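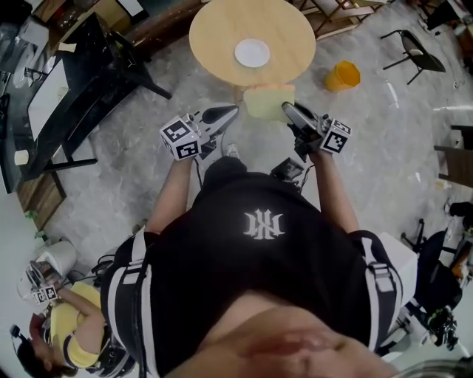

Wiping Down Small Tables in a Shared Workroom

Project report, Home and Facility Studies
Submitted 29 July 2022

1. Background

Our workroom is used for meals as well as for bench work, and the tables get dirty faster than they are cleaned. The cleaning plan that came with the building covers floors and trash only. Tables are left to whoever used them last. For this project I wanted to find a wiping routine that one person can do quickly between uses, with supplies already in the room.

The project ran for 8 weeks. I kept a log of 62 cleanings. The room is on the ground floor of the Sotska building and is open to students on weekdays.

2. Supplies and setup

The main test table was the round one with the light wood top. I chose it over the long dark workbench because the bench usually has things stored on it, and clearing it takes longer than wiping it. A round top also has no corners, so I expected it to be simpler.

Supplies were a sponge, a yellow plastic bucket, a dry cotton cloth, and Jinis dish soap. One white plate was kept as a stand-in for things people leave behind. The bucket was for rinsing and stayed on the floor.

3. Methods compared

Method A was wiping around the plate. The plate stayed near the middle and the sponge went around it in a circle, from the plate out to the edge.

Method B was lifting the plate, wiping the whole top in straight overlapping strokes, drying it, and putting the plate back.

Before each cleaning I put a spoonful of cold tea and some bread crumbs on the table, spread by hand. Afterward I rubbed a white paper napkin over the center, the middle ring and the edge, and marked each area as clean or not clean.

4. Results

Method A was faster but left a ring of crumbs where the plate had been. The near edge came out clean in almost every test. The far edge was the weak spot, as it is hard to reach without leaning on the part already wiped.

Method B left the center clean every time except for 7 cleanings, all of them in the first two weeks. In those early ones I had used too much soap and the napkin picked up a film. After I cut the soap down to a few drops the film stopped.

Straight strokes pushed crumbs off the far side and onto the floor. The floor is already mottled gray and white, so crumbs are easy to miss there – I only noticed when I swept. From week three I pulled the strokes toward me and caught the crumbs in my other hand.

5. Problems

The bucket tips over easily when it is nearly empty. Chairs were also in the way, and walking around the table meant moving at least one first. I did not include chair moving in the times, so the real job is a little longer than the log shows.

I did not test dried spills or grease.

6. Recommendation

Use Method B with a damp sponge, very little soap, and strokes pulled toward the body. Do the far half first, then walk around and finish from the other side. Dry the top before anything goes back on it. The sponge should be rinsed after each table and left to dry on its side.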